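Jandeck – Jobs – Robot Teleoperator, Vendville site

Part time or full time, fixed term with possible extension
Reports to: Stela Dobre, Data Collection Lead

What the job is

Jandeck is hiring teleoperators to record training examples for a two-armed robot with multi-fingered hands. You control both arms remotely and carry out short assembly tasks. Each attempt is saved as one example, and the examples are used to train a model that will later try the same tasks by itself.

The position is part of the Stirholm project, which covers small-part handling: picking up pegs, turning them, passing them from hand to hand and placing them in fixtures. The target for this phase is 2,000 accepted examples. The first 1,000 are already recorded, and we need 6 more operators to finish the rest.

No background in robotics is required. Several people on the current team came from packing, sewing, dental lab work and video editing.

What you will do

Run assigned tasks from a written task sheet, using the control station.
Reset the board between attempts. Start positions change from one attempt to the next and are listed on the sheet.
Mark each attempt as accepted, failed or discarded, and add a short note if something unusual came up – a dropped part, a slow grip, a second try.
Keep failed attempts that were done in good faith. The training team uses them too.
Report any loose part, odd noise or lag to the shift lead before starting another attempt.

You will spend the first two weeks in paid training. Most new operators begin with single-peg pickups and move on to two-handed tasks once their recordings pass review.

What we look for

Steady hands and the patience to repeat a short task many times in one shift.
Comfort reading and writing simple notes in English.
Care with labels. A wrong label costs more time to find than a bad attempt does.
Ability to work standing or on a high stool, with breaks.
Experience with game controllers, VR, crafts or machine operation is helpful but not needed.

The work

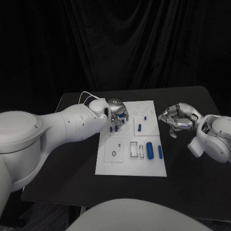
Peg board task at Vendville, left hand gripping a blue peg, right hand open.

Hours and pay

Shifts are up to 8 hours, with a ten-minute break every hour away from the station. Early shifts start at 7:00 a.m. and late shifts at 1:30 p.m. You can ask for one or the other, and we will try to keep you on it. Part-time operators work at least three shifts a week.

Pay is hourly and the same for training and regular shifts. There is no bonus per example – we do not want people rushing. The hourly rate is sent to every applicant before the interview.

How to apply

Send a resume and a few lines about any hands-on work you have done to Stela Dobre through the form on this page. A cover letter is not needed. Applicants we invite will come in for a one-hour trial at the control station, which is paid.

Interviews run through July. The site is in the Gavrilă building, second floor, with elevator access. If you need an adjustment to the station or the schedule, tell us in the form.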